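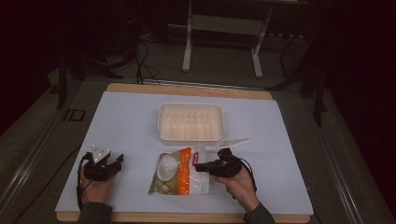
I changed the way I portion food for the week back in May, and a few people have asked me to write it down properly. So this is mostly about trays, bags and where I do the sorting. If you came for the shelf post, that one is still coming.

The old way was to bring the groceries in, put everything in the fridge as it was, and deal with it when I was hungry. I lost a lot of food like that. Half bags went soft at the back of the drawer. I would open a second bag of something because I couldn't see the first one. When I cleaned out the fridge before moving to the apartment on Hendness Street, I threw away a full trash bag, and I didn't want to do that again in a smaller kitchen.

The new way is simple. Everything bagged gets looked at on a board before it goes anywhere, and whatever I'm going to eat in the next few days goes in a tray. The rest stays in its bag, gets folded over and clipped, and goes on the lower shelf.

The board matters more than I expected. My counter is 20 inches deep and a good part of that is taken up by the toaster and the dish rack, so I stopped trying to work there. A flat white board on a table gives me a clear space, and I can see crumbs and drips on it. I can also pick it up and carry it to the sink in one go. I used a cutting board for the first few weeks, but it had a groove around the edge that caught everything, and round things rolled into it and stayed there.

The trays are plain white plastic with rounded corners and ridges on the inside. I like the ridges. Small round food doesn't slide to one end when you carry the tray, and if there is a little water in the bottom the food sits above it. They do take longer to wash. A sponge goes over the top of the ridges and misses what is between them, so I keep an old bottle brush for that. I tried smooth trays from the Stinell outlet first and gave them to my neighbor Joseph, who keeps screws in them.

I always put the tray down first, at the far side of the board, and the bag in front of it. Food goes from near to far, and my sleeves stay out of it. I did it the other way for a while and kept leaning over the full tray to reach the bag.

Clear bags are the best kind for this. A clear bag with a colored stripe still lets you see most of what is in it, and the stripe makes it easy to find in a full drawer. With paper bags I end up writing on the outside with a marker, and then I reuse the bag and the writing is wrong.

The order I go in:

Check the bag before opening it. Hold it up, turn it over, look at the corners. Small pieces collect in the corners, and so does any liquid.
Open it along the top only.
Take the big pieces out first and set them at one end of the tray.
Put the small ones in after that, in one layer.
Fold the bag twice and clip it.

I used to tip the whole bag out. It's faster, but the big pieces land on the small ones, and with anything soft you will be wiping the board for longer than you saved. Chaminda Munasinghe, who I used to share a kitchen with, still tips, and he says I'm fussy. His way works for nuts and dried beans – I tip those too now.

A full shop takes me 15 minutes to sort. That includes wiping the board but not washing the trays, which I do with the dinner dishes.

On storage, the trays stack when they're empty and not very well when they're full. I put a sheet of parchment between them and keep it to two high. I had three high once and the top one came out with the door. Lids would fix that. The Rivar lids I ordered were a little too long and bowed up in the middle, so I sent them back and I'm still looking. If you know of a lid that fits a tray with rounded corners and doesn't pop off in the cold, please leave a comment.

I also tried weighing each tray and writing it in a notebook. One full tray came to 840 grams. I kept it up for nine days and never looked at the numbers again, so I can't recommend it unless you are following a plan that asks for it. The scale has gone back in the cupboard and I use the notebook for the grocery list.

Next I want to sort out the freezer drawer, where I still have bags with no dates on them.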